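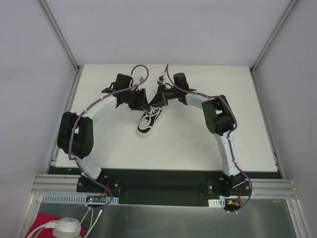 Loaner Shoe Inspection – Hafstein Climbing and Court Center
Checklist with comments, revised 12/26/19

Every pair of loaner shoes at Hafstein gets looked over before it goes back on the wall, and I'd like us all to do it the same way, whether it's a slow morning or the hour after the youth leagues let out. The sheet has been growing since November and I know it is getting long, so bear with me, and please do read the comments at least once even if you only ever work from the short lines after that. Put the shoe down on a plain, light tabletop. A black-and-white sneaker on a white table is about as friendly as this job gets: the dark upper stands out nicely, but the white sole edge can blend right into the surface, so tip the shoe up to check that edge and don't trust a look from above. White laces are a kindness too, because dirt and fraying show on them long before you'd spot either on black ones.

BEFORE YOU START

[ ] Table wiped and dry
[ ] Good light on, overhead and lamp
[ ] Both shoes of the pair present
[ ] Size on the tongue matches size on the wall tag
[ ] Left and right are really a left and a right

Comment: You may laugh at the last one. Pair 196 went out the door as two lefts on a Saturday, and the poor man bowled through half a game of pickleball (his words, I don't know either) before he came back to the desk to ask if his feet had changed. Sizes are printed inside the tongue on the older shoes and on a little label on the Plorico ones. If you can't read the size at all, set the pair on the hold shelf and leave me a note. Please don't guess by holding it up to your own shoe, I've done that and was off by a full size.

LACES

[ ] Same lace type in both shoes
[ ] No knots in the middle of the lace
[ ] Lace tips whole on both ends
[ ] No fraying where the lace passes through the eyelets
[ ] Long enough for a double bow, short enough not to reach the floor when tied

Comment: Laces are the thing I am fussiest about, and I'll own up to that. A loose lace on the court is a fall, and a fall is a wrist. Pull each lace snug, firmly but without heroics, and watch the spots by the eyelets. If it looks fuzzy there, swap it. We have plenty of spares in the Ollik tin under the desk, flat white and flat black, and there is no prize for making a lace last. Swap both sides of the pair when you swap one, so they wear together and look cared for.

Please don't tie two broken pieces together, even for an hour, even if the line is out to the parking lot.

UPPER

[ ] No splits where the upper bends behind the toe
[ ] Stitching closed all the way around
[ ] Eyelets firm, none pulled through
[ ] Tongue attached and lying flat
[ ] Heel collar padded, no hard edge poking out

Comment: Bend the shoe gently with one hand and look at the crease with your face fairly close to it. Splits on a dark upper like to hide in there, and they open up the moment somebody lunges for a ball. Then hold the heel and press your thumb down inside the collar. If you feel plastic, so will the guest, usually after twenty minutes and usually when they are already in a bad mood. Scuffs are fine. I'm fond of a scuffed shoe, it has been places. A scuff gets a wipe and goes back on the wall.

SOLE

[ ] Tread visible across the ball of the foot and the heel
[ ] Sole edge glued down all the way around
[ ] No stones, gum, tape or wood splinters in the tread
[ ] No oil or wax on the bottom
[ ] Shoe sits level when you let go of it

Comment: Run a fingernail along the line where the sole meets the upper, starting at the toe and going all the way around. If the nail slips in anywhere, the pair goes to repair. The toe is where they usually let go first, and a flapping toe is what catches on the court seams. For cleaning the bottoms use the Nadari soap, one capful in the small bucket, with the stiff brush. Rinse, and stand them on the rack by the window. They don't go on the radiator – I know it's faster, and I know it's cold out, and the glue still doesn't care for it.

For the level check, just set the shoe down and tap the toe. A bit of spring is normal. If it rocks side to side like a boat, the heel is worn on one side and that shoe is done.

INSIDE

[ ] Insole in place and flat
[ ] Nothing left in the toe
[ ] Dry to the touch, heel to toe
[ ] Deodorizing spray, one pass in each shoe
[ ] No cracks or lumps under the insole

Comment: Reach all the way in. So far this season we've found a house key, a folded sock, a child's tooth (returned, to much relief) and more hair ties than I'd have thought the county owned. Valuables go in the envelope at the desk with the pair number written on it. If a shoe is still damp, don't spray over it and hope. Pull the insole out, lean it beside the shoe, and come back to it on the next round.

SIGNING OFF

[ ] Pair number written on the sheet
[ ] Pass, clean, repair or retire circled
[ ] Your initials
[ ] Tag turned to the green side before the pair goes on the wall

Comments from this round

Pair 376: laces changed, both sides. Passed.

Pair 712: sole lifting at the left toe, wide enough for a fingernail. To repair. This is its second visit, so if the glue doesn't hold this time let's thank it for its service and retire it.

Hold shelf: 4 pairs waiting on tongue labels. I'll get to them after the holiday rush, and please don't let anyone talk you into handing them out before then, however nicely they ask.

General: the lamp on the inspection table flickers if you lean on the cord. New cord is ordered. In the meantime, move the table a little toward the window and you'll be fine.

If you're unsure about a shoe, circle "repair" and write a few words on why. I would much sooner look at a perfectly good sneaker twice than have a guest find the problem for us. And if you think I've left something off, pencil it in at the bottom of the sheet, since half the lines up there started out as somebody's pencil note.

Ingvar Hedegaard
Front desk and equipment, Hafstein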